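Ticket: Table top looks gray in one part after oiling
Opened by: Lizeth Usuga
Product: Dravudari table, light wood
Status: Waiting for customer

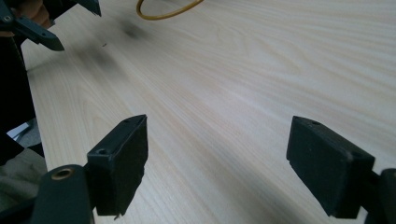
Attachment 1 – table top, grain and sheen

Lizeth Usuga, June 2020:
I oiled the table in May with Boluvent clear oil. Now one part of the top seems to me a little gray, and the rest is pale cream as before. I wiped it with a dry cloth and there was no change. Should I sand it again?

Alcides Ayala, support:
Thank you for the photo. Please do not sand yet. There is a soft shadow on the wood, so I cannot judge the color well from it. Could you look at the same place in daylight, from two sides? Please tell me also which grit you used before the oil.

Lizeth Usuga:
The grit was 200, then 300. From the window side the gray is weaker – but I still see it a little. I will check again tomorrow morning and write the result in this ticket.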